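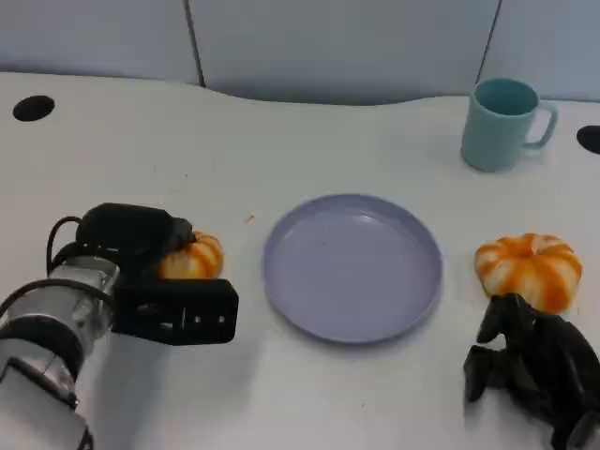 Rule 18 said the right hand waits until the left has let go. It had been in the Solholm book longer than the hands had, and she read it out each Thursday before the first run, to a room that was only her.

"Left places. Left opens. Left withdraws. Right may start."

Casent wanted the rule gone. Their letter said the wait cost 40 minutes in every 1000 runs, and that the Grelteck plant had dropped it in September. She had read the letter twice and put it in the drawer with the fuses.

She started run 1413. The left arm held its pumpkin over the table and the log wrote one line, then another. The right hand stayed where it was - fingers bent, drawing almost no current.

The phone rang. It was the office at Jurčo, asking if she had decided.

"I'm in the middle of a run," she said.

"Can't you talk while it's going?"

She looked at the book, open by the keyboard. Rule 19 was about that.

"I'll ring you when it's withdrawn," she said, and put the phone down.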